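Mellside forum > Football chat > Hip op and still turning out for the over 50s?

touchline_tea wrote:
Went up to Stestton for the match and their old keeper was back between the sticks, 35 weeks after a new hip! Looked sharp too. Is that normal? My surgeon told me to forget football altogether (mine's booked for later in the year) and I've been sulking ever since.

hirnangate_lad wrote:
Keepers get away with it, less running. I tried walking football after mine and was fine, but I wouldn't go near a proper tackle. 3 of our lot have had it done and only one still plays.

BishtRoadEnd wrote:
Sorry but I think it's daft. You get one decent go at a new hip and you want to spend it on a frozen pitch in January? Coach the kids instead.

hirnangate_lad wrote:
Bit harsh! Walking football is hardly the Cup final.

BishtRoadEnd wrote:
You haven't seen how they play it at Stestton.

touchline_tea wrote:
Ha, fair. Physio near me does a block of sessions for 189 quid, which made my eyes water, but if it gets me round a pitch at walking pace I'll pay it. I've played around 700 games for one side or another and I'm not ready to stand there holding the coats. Will ask the surgeon again and let you all know what he says.

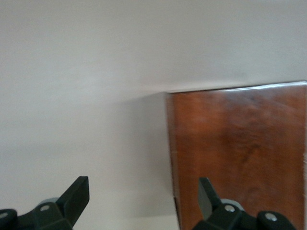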